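ダンドコーム町民議会 よくあるご質問

ホーム > 町のしくみ > 町民議会 > よくあるご質問

秋の町民議会に向けて、窓口やメールでたくさんのお問い合わせをいただいています。うれしい悲鳴です! 初めての方からよく聞かれることをまとめましたので、お申し込みの前にざっと目を通してみてください。

町民議会って、町議会とは違うのですか?

違います。町議会は選挙で選ばれた議員が条例や予算を決める場で、町民議会は抽選で選ばれた住民が話し合い、提案をまとめて町議会に届ける場です。決定権はありませんが、届いた提案には町長が必ず文書で回答することになっています。この回答書がなかなか読みごたえがあるんです。前回の「ジュルクデン橋の夜間照明」への回答は、工事の見積もりの内訳まで付いていました。

誰が参加できますか?

町内に住んでいる16歳以上の方ならどなたでも。国籍は問いません。引っ越してきたばかりの方も大歓迎です(申込日に住民登録が済んでいれば大丈夫)。

定員は何人ですか?

80人です。町を8つの地区に分け、地区ごとに同じ人数を抽選します。前回は390人を超える応募がありました。外れた方も傍聴席でお待ちしています! 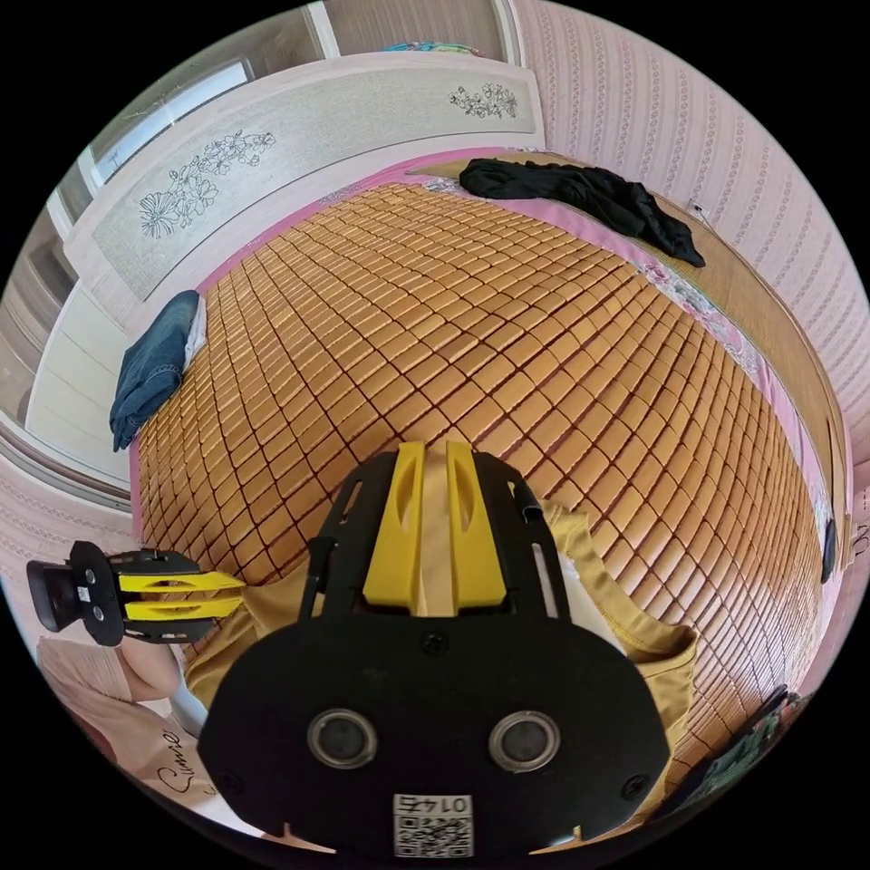 竹のマットとからし色の服

当日はどこへ行けばいいですか?

会場はプロルコフ会館の大ホールです。正面玄関は本会議の関係者と兼用で混み合うので、川側の入口からどうぞ。バスの方は「シェフ通り」で降りて、坂を下ってください。駐車場は会館の裏手にありますが、台数が少なく、朝のうちに埋まります。

時間はどのくらいかかりますか?

受付が午前9時、開会が9時半、終了は午後4時の予定です。お昼の休憩は1時間。話が盛り上がって少し延びることもありますが、4時を過ぎたら途中で帰っていただいてかまいません。最後の採決に出られない方は、休憩中に事務局へ声をかけてください。票を預かる用紙があります。

人前で話すのが苦手です。それでも大丈夫ですか?

もちろんです! 全体会で発言するのは希望者だけで、ほとんどの時間は小さなテーブルでの話し合いです。各テーブルに進行役がつきます。書くほうが得意な方には意見カードがあり、1枚400字まで。何枚出してもかまいません。前回いちばん議論になったのも、ずっと黙って聞いていた方が書いたカードでした。

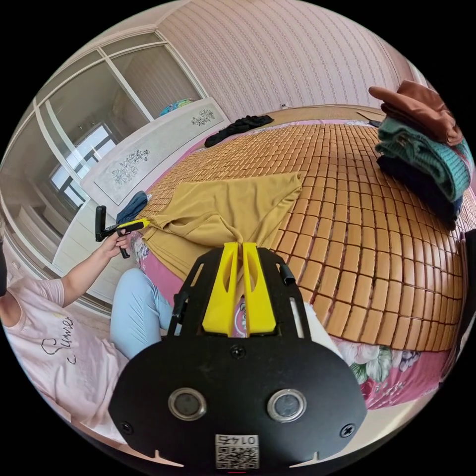 ベッドへ向けた黄色い指先

議題はどうやって決まるのですか?

春から夏にかけて、図書館と役場のロビーに置いた箱へ住民のみなさんが入れてくださった提案がもとになります。事務局が似たものをまとめ、前回の参加者による準備会が三つに絞ります。今年の議題は次のとおりです。

川沿いの遊歩道の管理をどこが受け持つか
役場の窓口を夕方以降も開けるべきか
ジュルクデン地区の旧小学校の使いみち

旧小学校の件は町議会でも意見が割れているので、どんな話になるか今から楽しみで仕方ありません。

政党の活動をしている人も申し込めますか?

申し込めます。ただし会場内でのビラ配り、署名集め、のぼりの持ち込みはご遠慮ください。現職の町議会議員とその候補者として届け出ている方は、参加者ではなく傍聴者としてお越しいただいています。

資料は事前にもらえますか?

当選通知と一緒に郵送します。紙の冊子のほか、大きな文字の版と音声版があります。英語版とボスニア語版も用意しました。読まずに来ても困らないよう、開会後すぐに担当課の職員が説明しますが、遊歩道の地図だけはぜひ見てきてください。管理の境目が思っていた以上に入り組んでいて、眺めているだけで面白いです。

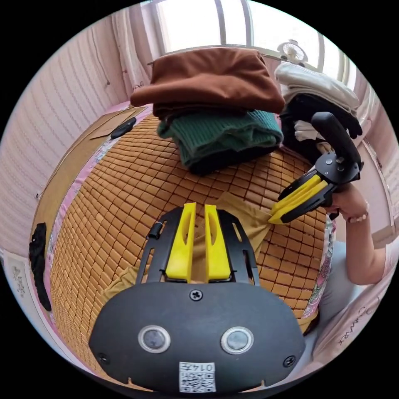

文/クレシミル・ホジッチ(町民議会事務局)

議長は誰がするのですか?

開会のあと、参加者のなかから互選で決めます。立候補でも推薦でもかまいません。選ばれた方には開会の宣言文を読み上げてもらいます。短い文章なのですが、読み終わった瞬間に会場の空気がふっと変わるんですよ。わたしは毎回あそこで鳥肌が立ちます。議事の進め方は隣に座る書記が手助けしますので、経験は要りません。

傍聴だけしたいのですが、申し込みは必要ですか?

不要です。2階席へ直接お越しください。途中の出入りも自由です。拍手やかけ声は採決のときだけ控えてください。録音はできますが、録画は事前に事務局の許可が必要です。

子どもを連れて行けますか?

会館の1階に託児室を開きます。対象は2歳から小学校入学前まで、無料、事前予約制です。小学生以上のお子さんは傍聴席にどうぞ。休憩時間には議長席に座ってみる体験もあり、こちらは大人にも人気があります。

手当は出ますか?

参加者には日当と交通費をお支払いします。振込は翌月です。申込書の口座欄の書き漏れがとても多いので、もう一度ご確認を。

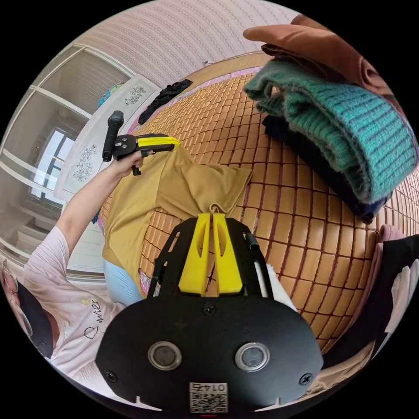 Tシャツのすそをつまんだところ

採決の結果はどこで見られますか?

当日の夕方に会館の掲示板へ貼り出し、翌週には役場のロビーと各地区の集会所にも置きます。賛成の数だけでなく、反対した方の理由も載せています。町長の回答書は11月の町議会に提出され、同じ場所で読めるようになります。

抽選に外れました。次回は当たりやすくなりますか?

残念ながら優先はありません。毎回、同じ条件で引き直しています。ただ、辞退者が出た地区では補欠の方にお電話しますので、知らない番号でも一度出てみてください!

当選したあとで都合が悪くなったら?

わかった時点で電話かメールをお願いします。理由はお聞きしません。代理の方の出席はできません。

昔の議事録を読みたいのですが。

図書館の郷土資料の棚に第1回からそろっています。貸し出しは不可、コピーは可です。第1回の記録は手書きで、ごみ収集の曜日をめぐる議論が何ページも続きます。おすすめです。

ここに載っていない質問は、役場2階の町民議会事務局まで。電話は平日の午前9時から午後5時、昼休みも誰かがいます。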